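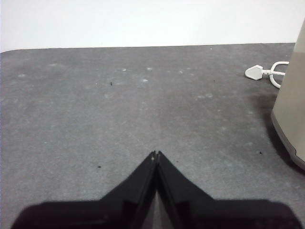 5 Setting up and running the toaster task

This section applies to the Treloar two-finger gripper with the wrist camera fitted. Complete section 4 (homing and force limits) before starting. The task is one of the household chores in the Rulemton set and is graded separately from folding and wiping.

5.1 What the machine can do at present

The current release handles the following without help: approaching the lever knob, pressing it down to the stop, and pressing a single button on the control strip. Loading bread works only with slices of even thickness. Inserting the plug into a wall socket is not supported and must be done by a person.

Of 197 graded attempts at the lever press, 173 were passed. Most of the failures came from the fingertips sliding off the side of the knob, after which the arm carried on to the table height and stopped on its force limit. An attempt stopped by the limit is graded as a failure even if the lever has latched.

These results should not be read across to other toasters. A change of knob shape or lever travel requires a new set of attempts.

5.2 Preparing the work surface

1. Switch the arm to HOLD.
2. Clear the grey surface of anything not listed on the task card.
3. Place the toaster on the side given on the task card, with the lever facing the open part of the surface.
4. Leave the toaster unplugged for all dry runs.
5. Lay the power cord behind the toaster. A loose loop is acceptable. The cord must not lie between the fingertips and the lever.
6. Check that the plug is clear of the planned path. The gripper may catch a cord at any point along its length, and the force limit will not always trip before the toaster moves.
7. Close the fingers fully and confirm on the wrist view that the tips meet.

Note: Lint and small specks on the surface do not need to be removed. The object finder ignores marks of this size. Crumbs larger than a grain of rice should be brushed off, as they have been picked out as objects in past runs.

Note: If the wall behind the surface is plain white, set the exposure to FIXED. On AUTO the picture darkens when the wrist tilts up, and the finder may lose the cord. 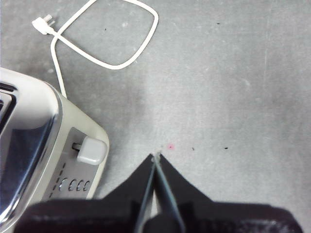 Skustar Home Tasks Group, Fotville

5.3 Teaching the lever position

1. Bring the closed fingertips level with the lever knob, over the open surface and a short distance from the toaster.
2. Select TEACH, then LEVER. The crosshair should settle on the knob. If it settles on the metal panel, shade the panel and repeat. Polished metal gives strong reflections and is the most common cause of a wrong fix.
3. Accept the position.
4. Raise the fingers above the knob and move in until the tips are over its centre.
5. Set the downward travel. The default is 50 mm. Reduce it if the lever on your model reaches its stop sooner.
6. Set the run counter to zero and start one dry run at low speed.
7. Watch the toaster base. If it shifts, stop the run, put the toaster back in place and repeat from step 1.

Note: With the toaster unplugged, many models will not latch. The lever springing back after a dry run is normal and is not logged as a fault.

5.4 Buttons

Teach each button separately. Buttons set in a close row need the fingers fully closed, with the approach square to the strip. The browning scale is not read by the software. Enter the required setting by hand on the task page.

5.5 Live runs

CAUTION: A person must stay within reach of the stop button whenever the toaster is plugged in. Unattended live runs are not permitted.

CAUTION: Do not let the fingers enter the bread slot at any time, whether the toaster is hot or cold. The slot must be marked as a keep-out zone before the toaster is plugged in.

1. Confirm that the keep-out zone is shown in red.
2. Plug in the toaster by hand and route the cord as in 5.2, step 5.
3. Load the bread.
4. Switch from HOLD to RUN.
5. After the lever has been pressed, wait for the arm to return to its rest position.
6. Remove the toast by hand once the cycle has ended, then unplug.

5.6 Service interval

Inspect the fingertips for wear every 4000 closures. Replace both fingers together. After replacement, repeat 5.3 in full, as stored positions do not carry over.

Requests to add a toaster model go to Ketsara Somboon. Faults in the keep-out zone are to be reported to Somkiat Limsakul before the next live run.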